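Buscar en el catálogo... Buscar
Lectura: 2 min

Triltimen – planificador de agarre y colocación

Llevo un par de versiones usando Triltimen a diario y ya me tocaba escribirle una ficha decente. Es el módulo de Horkico que decide cómo coge la pinza un objeto y por dónde lo lleva hasta su sitio, y a mí me ha quitado un montón de scripts de encima (¡y de noches!).

Le das la escena, el objeto y el destino, y te devuelve trayectorias ya filtradas por colisiones. Yo suelo pedirle 50 candidatas y me quedo con las 2 mejores – con más me lío. El control va a 1000 Hz si usas el driver Wistus; con otros drivers también tira, pero hay que ajustar las ganancias a mano.

Lo que más toco es el margen con los objetos vecinos. En una encimera con trastos se nota muchísimo: si lo subes demasiado, el planificador se rinde enseguida. Las escenas se guardan en formato Memon, así que puedes repetir la misma prueba cambiando un solo parámetro.

Desde noviembre trae también la vista de muñeca en el simulador, que yo echaba mucho de menos.
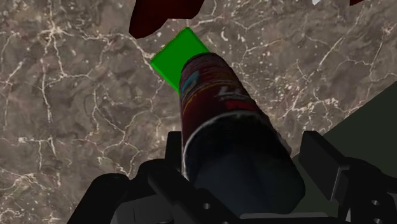
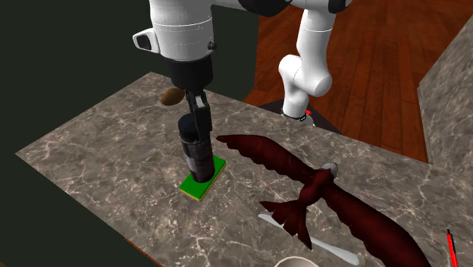
Prueba de colocación en simulación: la lata en la pinza y el destino verde, en las dos vistas.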